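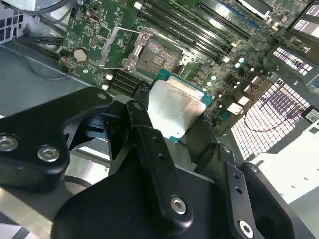
Pedido n.º 2596
Assunto: Mido para a meio da colocação do processador e pede confirmação vezes de mais
Aberto por: Dima Yammine, bancada de recondicionamento, Lindham
Encaminhado para: suporte de células, Tovemberg
Prioridade: normal
Estado: resolvido, em observação

Mensagem inicial, 15 de março

Bom dia a todos, e desculpem desde já o tamanho disto, mas prefiro contar tudo de uma vez a andarmos a trocar mensagens curtas durante uma semana.

O Mido começou a parar no passo da colocação do processador. Pega na peça, leva-a até junto do socket, fica ali parado e o painel mostra "orientação incerta, confirmar". Carrego em confirmar, ele baixa um bocadinho e volta a perguntar. Na maior parte das máquinas resolve-se à segunda confirmação. Noutras desiste, devolve a peça ao tabuleiro e temos de acabar à mão. Não dobrou nenhum pino até agora, quero deixar isso bem claro, porque já houve quem no corredor dissesse o contrário e não é justo para a máquina nem para quem a programou!

O que já experimentei:
Reiniciei a célula pelo painel e depois pelo interruptor geral. Igual.
Limpei a lente da câmara do punho com o pano do estojo. Igual.
Troquei o tabuleiro dos processadores pelo antigo. Igual, ou talvez um nadinha pior.
Baixei a velocidade de aproximação para 25 por cento. Para menos vezes, mas a fila cresce atrás de mim e fico a olhar para ela.

Uma coisa que me parece importante: as tampas metálicas de alguns processadores vêm com dedadas e restos da limpeza, e brilham muito debaixo da luz nova. A luz foi trocada pela manutenção e eu só soube quando cheguei e vi a bancada toda branca. Não sei se é disso, mas é a única coisa que mudou.

Obrigada, e um abraço à equipa.
Dima

Resposta do suporte

Olá, Dima. Não peça desculpa pelo tamanho, que uma mensagem assim poupa-nos metade do trabalho. A suspeita da luz parece-nos boa. O Mido procura os entalhes na borda do processador para saber para que lado está virado e, se a tampa devolve um reflexo forte, a borda perde-se. Consegue enviar-nos o registo do turno e imagens do passo do socket em mais do que uma máquina? E, por favor, deixe a velocidade onde a pôs.

Segunda mensagem da Dima

Segue o registo em anexo, e aproveito para juntar outro assunto que anda pegado a este. No passo em que o Mido trabalha junto à dobradiça do socket com o fio metálico fino nos dedos, o painel às vezes dá "contacto não encontrado". A placa desta máquina tem a tampa quadrada clara no socket e a luz bate-lhe em cheio.

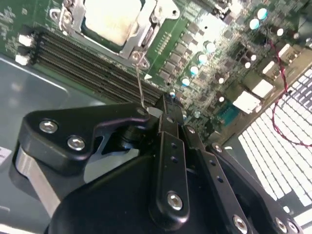
Foto: câmara do punho do Mido / bancada de Lindham

Reparem no clarão em cima da tampa, e também nas aberturas da grelha da caixa, que ficam brancas. Quando estou eu ao pé, ponho a mão em pala entre a lâmpada e a caixa e o aviso desaparece quase sempre. Fiz isto tantas vezes ontem que o colega da bancada ao lado me perguntou se estava a benzer os computadores.

Agora, e isto já não é bem avaria, queria que ficasse escrito em algum lado. Quando a célula chegou, em setembro, disseram-nos que íamos deixar de fazer os passos miúdos e passar a acompanhar. E é verdade, os meus pulsos agradecem, já não acabo o dia com o polegar dormente. Mas acompanhar uma máquina que pergunta muito cansa de outra maneira. Se estou a meio de testar uma fonte e ele apita, largo a fonte, vou lá, confirmo, volto, e já não sei em que cabo ia. Num turno destes confirmei cerca de 200 vezes (o número vem do registo, não andei a apontar). Antes eu montava o dia inteiro e cansavam-se as mãos; agora a cabeça é que vai aos bocados para casa. Gostava que, quando mexem nos limites de confiança do programa, se lembrassem de que do outro lado está uma pessoa com outra tarefa entre mãos.

Resposta do suporte

Dima, lemos a sua mensagem em voz alta na reunião da manhã e ficou combinado que as confirmações passam a fazer parte daquilo que vemos antes de lançar uma versão. Até aqui olhávamos para peças danificadas e tempo de ciclo, e o tempo de quem lá está não entrava na conta.

Quanto à avaria, o registo bate certo com o que descreve. Os avisos começam no turno em que a luz foi trocada e repetem-se mais nas placas que ficam mesmo por baixo dela. Pedimos que faça o seguinte, por esta ordem:

1. Parar a célula e retirar a pinça da zona da caixa.
2. Montar o difusor que segue por correio interno, com o lado fosco virado para baixo.
3. No painel, abrir Idahosa (o módulo de visão), escolher "exposição" e depois "recalibrar com a placa de referência".
4. Limpar as tampas dos processadores antes de os pôr no tabuleiro, com o toalhete seco no fim.
5. Repetir com uma caixa de outro modelo e mandar-nos o que a câmara apanha com a pinça afastada do socket.

Se o painel pedir a versão do perfil, é a 2.

Terceira mensagem da Dima

Difusor montado! Demorei mais do que devia, porque o parafuso da esquerda não queria entrar, e afinal eu estava a forçá-lo com a chave errada. Recalibrei o Idahosa à primeira. Fiz depois a vossa verificação numa Dell, com a pinça parada mais abaixo, e parece-me que já se lê bem a impressão na placa, mas vocês dirão.

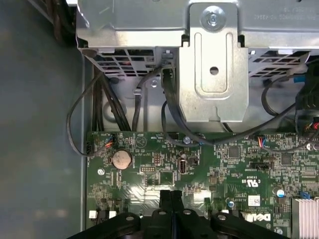
Caixa Dell aberta, pinça em baixo ao centro; à esquerda da placa, a pilha no suporte.

Um pormenor para quem fizer os percursos: nesta caixa há cabos pretos que passam por cima da placa e fazem curvas largas. Eu, a montar, afasto-os com as costas da mão sem pensar. O Mido não tem costas da mão, coitado, e tenho receio de que um dia arraste um. Pode ficar um passo para nós, antes de ele entrar? Prendemos os cabos e só depois damos início. É um trabalho que não me importo nada de fazer, porque é no princípio e não me corta outra coisa ao meio.

Resposta do suporte

A imagem serve perfeitamente, obrigado. Acrescentámos ao perfil das Dell uma pausa inicial, "cabos presos?", que aparece uma única vez por máquina e não apita. As dúvidas sobre o socket passam a ficar guardadas, sempre que a peça possa esperar no tabuleiro, e a Dima responde-lhes de seguida quando lhe der jeito. Se preferir o comportamento antigo, está em "avisos", "imediatos".

Última mensagem da Dima

Fiz dois turnos com isto. No primeiro o Mido parou ainda algumas vezes na colocação, todas em processadores que eu tinha limpado à pressa, por isso a culpa reparto-a com ele. No segundo quase não o ouvi. Testei as fontes de uma ponta à outra e fui responder às dúvidas guardadas antes do café, todas juntas.

Falta só o colega do turno da noite experimentar os avisos guardados, que ele diz que prefere o apito — há gostos para tudo. Deixem o pedido em observação até ele dar a opinião dele, se faz favor, e mandem um segundo difusor para a outra bancada, que a lâmpada é igual.

Nota do suporte: segundo difusor enviado para Lindham. Pedido em observação até haver resposta do turno da noite.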